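Grustley under-bed drawer on wheels, four months in

I bought the Grustley back in April after my friend Ourania moved flat and swore hers had saved her marriage (she's dramatic, but she does own a lot of jumpers). It cost me 20 quid in the Sarantis sale and went together in the time it took the kettle to boil and me to drink the tea!

First the good stuff. The wheels are brilliant on floorboards and not bad on our bedroom rug either, though it does need a shove at the edge. Mine takes the spare duvet, two blankets and all the winter scarves, and the zip-over lid keeps the fluff off. Our bed is 20 cm off the floor and it just squeezes under, so do get down there with a tape measure before you order.

Now the moans. The front strap is thin and digs into your fingers when the drawer is full, and one of the stitches has started to go.

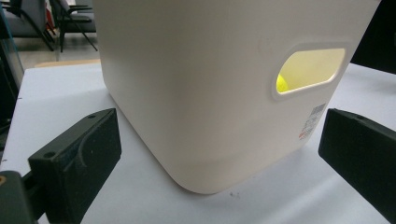

The strap is my main reason for knocking a star off. I'd have paid a bit more for a proper handle, moulded in like the oval cutout in the side of that off-white plastic bin, with a raised rim round it. You can get your whole hand round something like that. Manolis says I should sew a bit of webbing on and stop complaining, and I probably will.

Four stars, and I've ordered another for the spare room. Delivery's due Thursday.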